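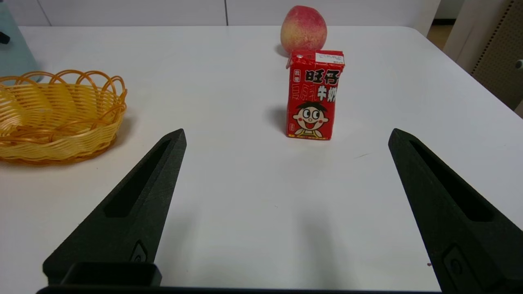 How do you tell whether a grasping policy reads the instruction or just goes for the closest object? Give it two instructions for one starting layout and compare where the gripper goes.

# Votis: paired instructions for wrist-view grasping

2019-07-03
By Mbali Lekota and Ojārs Lapiņa

Votis is a set of 382 tabletop episodes recorded at Nillcombe. Every layout was used twice, once with an instruction naming the nearer object and once naming the one behind it. The carton and the peach form one such pair, with the peach partly hidden by the carton in the wrist view.

## What is stored

- color video from the wrist camera
- joint positions and gripper opening
- the instruction as typed
- a label for the first object touched

Both halves of a pair share a layout number. Keep them in the same split, or the test score means very little.

## Result so far

We held out 40 episodes and ran the Wunska baseline on them. It touched the wrong object first in 17. Most of those errors came when the far object was named – the arm started well and then closed on the near one. Adding a second fixed camera did not help much. Training on both halves of each pair did, and that is now the default in `train.py`.

## Known problems

Objects were put back by hand between the two runs, so small shifts occur. The Jaunzems loader drops the last step of each episode; use version 2 or later. Lighting is even throughout, and we have not tested under anything harsher. A second round with more clutter is planned for October.

Contact: Mbali Lekota, Votis project, Nillcombe | © 2019 Votis | Back to top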